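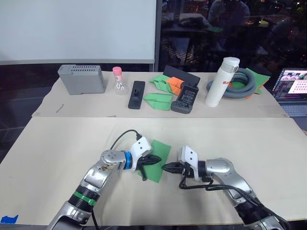
# Is the big Mustley marble run really 130 pieces? A thread

**1/** My daughter has wanted the Mustley marble run for months. The box says 130 pieces in letters bigger than the name of the toy. I have bought toys before, so I went looking for the parts list.

**2/** It's on the bottom of the box, in gray on slightly lighter gray. Marbles count as pieces. Fine, I guess. You do need marbles. But the sticker sheet is in there too, and every sticker on it counts as one.

**3/** Take out the stickers and the marbles and you're comparing a very different toy with the one on the next shelf. Baddale leaves marbles out of its number. I only know that from reading the side panel in the store while a kid pulled on my sleeve.

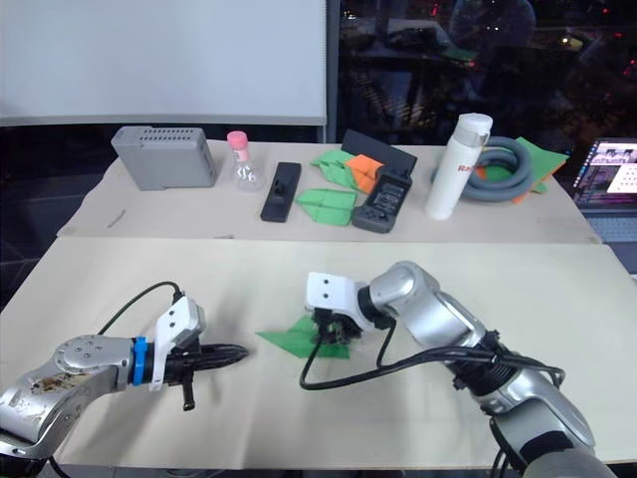

**Cameron Strachan:** We have the Mustley one and my kids never cared what the number was. They ran out of the curved tracks first, every single time.

**4/** Cameron, that's the part that bugs me. There are four curves in the big set. Four! And 23 of those little plastic support pegs, which I'm sure are very useful if you plan on going straight up.

**5/** Want more curves? They come in an add-on pack for $19. The tower in the box photo uses more curves than the box has in it. "Some parts sold separately" is printed under the tower, if you tilt it toward the light.
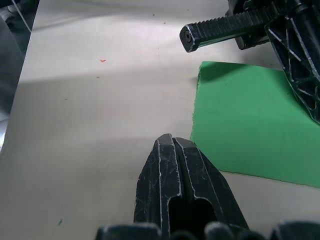 *Black gripper finger, scuffed at the tip.*

**6/** A few of you said to buy Zarei tracks because they "fit everything." I borrowed a bag from my sister in March. They fit Mustley if you push hard, and then they don't come apart. Baddale, no. The marble hops at every joint and ends up under the couch.

**7/** Someone also sent me the Grodasov video with the run that goes down a whole staircase. Looks great. I'd like to know how many boxes went into it, and how many tries, and the video doesn't say either one.
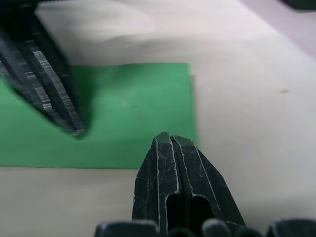 *Green sheet on a pale tabletop.*

**8/** So where I am now: used set, no box, from a family that's done with it. I asked the seller how many curves and she said "a bunch" – more information than I got from Mustley.

**9/** Picking it up after school. I'll sort it on the kitchen floor tonight and post the curve count. Stickers will not be included.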